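Olier Franchise Ledger
Royalty and sales reporting for multi-unit restaurant groups

Product code: OL-852
Supplied by: Zatlow
Deployment: hosted, single tenant
Minimum term: 2 years

Overview

Olier collects daily sales from franchised and company-owned restaurants and calculates the fees due under each franchise agreement. It posts the results to the group's general ledger at month end. Franchised and company-owned sales are held in separate books and are combined only in the group report.

The standard license covers up to 500 outlets. Larger groups are quoted on request.

Sales capture

Sales are read from the till system at close of business or uploaded as a CSV file. An outlet that has not reported by 4 a.m. local time is marked Open. Open outlets are left out of the daily total and listed at the foot of the report. Estimated figures can be entered by a user with the Controller role and remain flagged until replaced.

Delivery sales are recorded gross. Platform commission is held in its own field and does not reduce the royalty base unless the agreement says so.

Fee rules

Each agreement can carry up to three fee lines, normally a franchise fee, a marketing contribution and a local advertising levy. Each line may be a fixed amount, a percentage of net sales or a stepped percentage. Rates are dated. A change entered in March with a January start date recalculates the earlier periods and issues the difference as an adjustment; the original invoices are left unchanged.

Concessions are entered against a fee line with a start date, an end date and an approver. The waived amount appears in the monthly statement as a separate figure, so that fee income before and after concessions can be read from the same page.
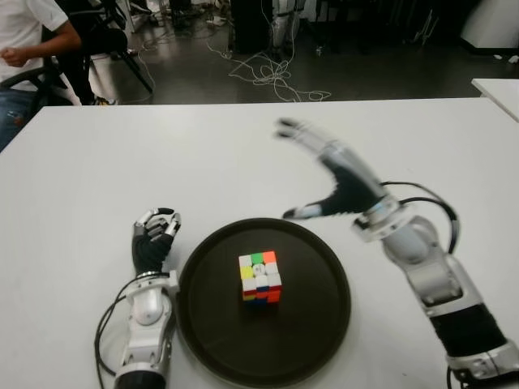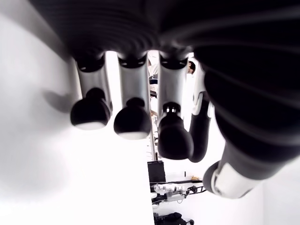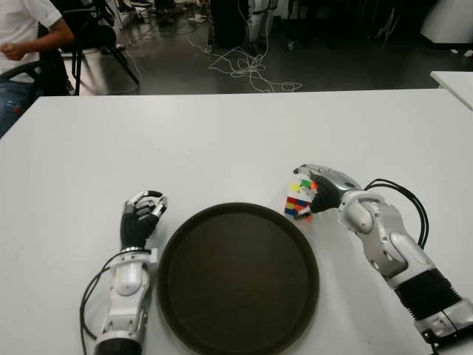 Reports

Standard reports are comparable-store sales, fee income by brand, concessions granted, aged franchisee balances and outlets opened or closed in the period. Comparable-store sales exclude any outlet that was shut for more than 3 trading days in either period. The threshold can be changed per brand.

Exports are available in CSV and XLSX. The Caron connector, licensed separately, posts journals directly to the ledger and returns a batch number.

Setup

Agreement data is loaded from the Radavstead import template. Two closed months are then run in parallel with the existing process. Differences are listed by outlet and must be cleared or accepted before the first live close.

Product contact: Annelies Van Leeuwen, Zatlow

Related items
Caron ledger connector
Olier additional outlet pack
Radavstead import template, current version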